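# Chapter 7: Sound Reinforcement in Mid-Size Halls

The term "sound reinforcement" covers every device placed between a performer and a listener for the purpose of making the performance louder or clearer. In a small club the task is modest, as drums and guitar amplifiers already reach the back wall without help. In an arena nearly everything the audience hears comes from loudspeakers. The halls treated in this chapter fall between the two, and they cause the most trouble for touring engineers.

The main case is the Karkum, a 2589-seat hall with a shallow balcony and a flat rear wall. Other examples come from the Crabtree, a converted market building, and from the outdoor stage at Nalamholm.

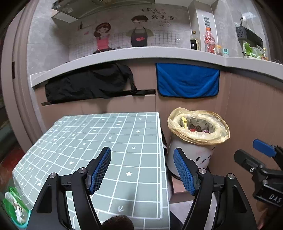

Two quantities govern most decisions. The first is direct level, the sound arriving straight from the loudspeaker. The second is reverberant level, the sound arriving after one or more reflections. Direct level falls by six decibels for each doubling of distance from a small source outdoors. Reverberant level stays nearly constant over much of an enclosed room. The distance at which the two are equal is called the critical distance. Beyond it, raising the volume does little for the clarity of a lyric.

Eluned Nicholas mixed a singer-songwriter tour through the Karkum one March and kept notes on each show. Her first layout used a single pair of main arrays. Vocals were clear on the floor and poor under the balcony, roughly 100 feet from the stage. She added a row of small delay loudspeakers along the balcony front — the method described in Section 7.3 — and lowered the mains slightly.

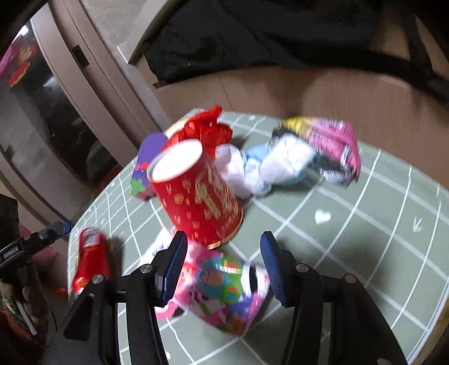 A delay loudspeaker must be held back in time so that its sound does not arrive before that of the mains. Sound travels at 1,125 feet per second at room temperature, so a path difference of 20 feet calls for a delay of nearly 18 milliseconds. Engineers often add a few milliseconds more, which keeps the listener's attention on the stage.

Section 7.1 reviews level and distance. Section 7.2 covers array placement, using drawings prepared by Raquel Coelho for the Crabtree. Section 7.4 deals with wind and temperature outdoors.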